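Kerekes Wrist Cable Guide and Strain Relief Kit
Part no. KG-447
Sold by Clivden Bench Automation

Overview | What's in the kit | Fault history | Fitting | Specifications | Service notice | Reviews

Overview

The KG-447 replaces the loose cable run between the elbow and the wrist camera on small six-axis table arms. It was developed after a run of wrist camera dropouts reported between November and February, and it is now the standard fix for that fault. If your arm loses its wrist picture during a move and gets it back when the arm goes home, read the fault history below before you order a new camera. In most cases the camera is good.

The kit fits any forearm between 38 and 62 mm across. No drilling is needed.

What's in the kit

1 elbow saddle, glass-filled nylon
2 hook-and-loop straps, 200 mm
1 right-angle USB-C lead, 1.5 m, braided, with screw-lock plug
1 wrist clip with M3 screws
1 cable length gauge (printed card)
1 cut-out relay plug, Skorport type B

Fault history

The first report came from Erzsébet Bognár, who runs the test benches at our Dadness workshop. One arm stopped in the middle of a pick with its gripper down at the mat. The controller logged a lost camera and then, 4 seconds later, a position hold. The arm did not drop and no one was hurt. When she moved the wrist by hand the picture came back.

Over the next weeks the bench logged 137 dropouts on the same arm. Nearly all of them came with the wrist turned past 90 degrees, when the plug at the camera was taking the side load of the cable. 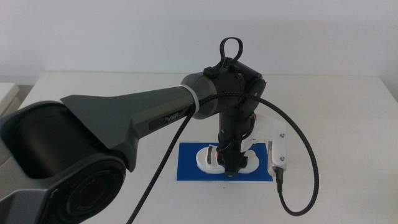 Side load on the plug is the root of the problem. A USB-C connector is made to be pushed in and pulled out straight, and it wears quickly when a cable levers it sideways many times an hour. On the PiPER arm the braided cable comes over the top of the elbow, swings out in a wide loop past the white bracket, and turns back in to the plug at the bottom. Every wrist move swings that loop, and the plug takes the force. A cable tie on the upper arm does nothing for this, as the free length is all on the far side of the elbow.

We opened up four plugs from the Dadness bench. Two had cracked solder at the shell tabs. One had a bent tongue. The last showed no damage we could find, and we now think that one was a bad port on the host side.

There is a second part to the fault, and it is the one to take seriously. With the stock settings the controller treats a lost wrist picture as a pause. When the picture returns, the program carries on from where it was. If somebody has reached in to look at the cable, the arm can start moving with a hand in the way. This happened once at Dadness. Arnaldo Coelho was holding the plug when the picture came back and the arm resumed. He got a bruised knuckle. The relay plug in this kit was added because of that incident.
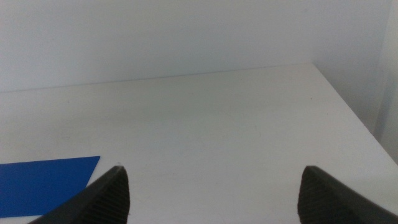
Wrist view with the gripper open. Blue mat at lower left.

Fitting

Allow 25 minutes. Turn the arm off at the supply, not from the software, and support the forearm before you do. Some arms sag when the brakes let go.

1. Unplug the old lead at both ends and take it off the arm.
2. Strap the saddle to the top of the elbow, clear of the handle.
3. Screw the wrist clip to the camera bracket. Finger tight plus a quarter turn. Printed brackets will strip if you go further.
4. Plug in the new lead and do up the screw lock.
5. Lay the cable through the clip and then the saddle. Use the gauge card to set the free length between them. With the wrist at full turn the cable should be slack but should not stand out past the bracket.
6. Fit the relay plug to the stop input on the controller.
7. Power up. Set "camera loss" to STOP, manual reset.
8. Jog the wrist through its full range at low speed and watch the picture the whole way.

If the picture flickers at any point in step 8, stop and check the port on the host before you do anything to the arm.

Check the view as well as the signal. Bumping the bracket while fitting the clip can tip the camera a degree or two, which is enough to spoil a saved calibration. Compare with a picture from before the work. The fingers and the mat should sit in the same places.
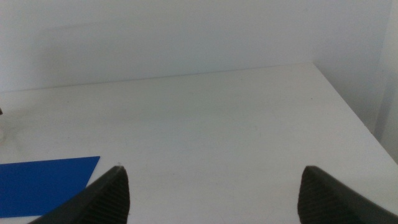
Wrist camera view: ribbed pads on both fingers, mat edge at lower left.

Specifications

Working temperature: 5 to 45 °C
Minimum bend radius: 30 mm
Added weight at wrist: 19 g
Added weight at elbow: 44 g
Lead rating: USB 3.2 Gen 1
Flex life: up to 739 hours of continuous cycling at full wrist travel, then replace the lead
Relay plug: 24 V DC, normally closed

Service notice

Kits with a gray relay plug were shipped with the contacts wired normally open. These will not stop the arm if the plug itself comes loose. Black relay plugs are correct. If yours is gray, take it out of use and write to Clivden parts with your order number. We will send a black one at no charge. The lead, saddle and clip from those kits are fine to keep using.

The relay plug is an added cut-out. It does not replace the emergency stop or a guard, and it should not be counted as either in your risk assessment.

Spares

KG-447-L lead only
KG-447-S saddle and straps
KG-447-R relay plug, black

Reviews (2)

"Dropouts gone on two arms. Third one still does it, so probably the port as the page says. Straps are a bit short on the thicker forearm."

"Good lead. Instructions should say which way round the saddle goes — the wide lip faces the wrist."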